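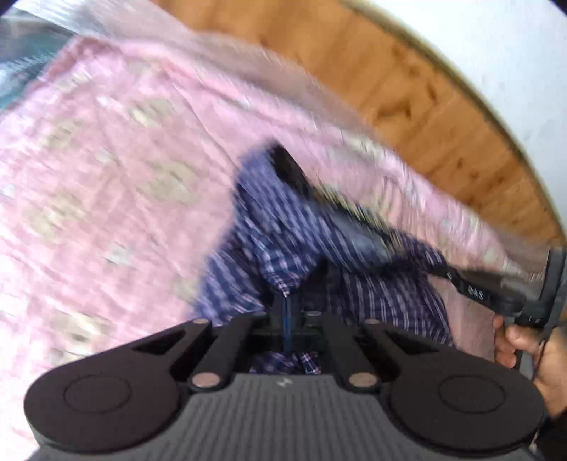
Migrant radio deserves a place in the archive

When people study the media habits of migrants, they mostly study phones. I understand why. Posts are easy to collect, and a student with a laptop can gather 3,248 of them before lunch. But a lot of what holds a scattered community together is still spoken, on small stations and in voice messages, and very little of it is kept.

I spent last April listening to the Thai-language hour on a community station in Pitwood. The program has run for 26 years. The station has recordings of 11 episodes. The rest went out once and were gone, along with the call-ins, the funeral notices and the long arguments over elections back home.

University libraries say they lack the staff to catalog material in languages they don't read. That is a fair point, but they accept boxes of uncataloged paper all the time. A hard drive takes up less room than a box. Someone can describe it later. If it is never taken in, there will be nothing to describe. 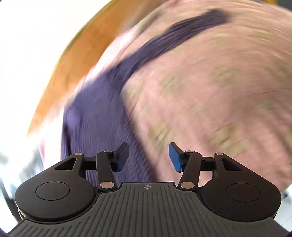 Theerawat Thammasiri wrote to me after reading a draft and said that callers had never agreed to be stored, and that some of them would have kept quiet about politics if they had known. He would close the political call-ins to researchers for at least seven years.

I would accept that. Closed material can be opened when the people in it are safer, and families could ask for a recording to be removed. The Essien library already holds private letters on similar terms. It should write to the station this year and ask for copies.

Wichai Thongdee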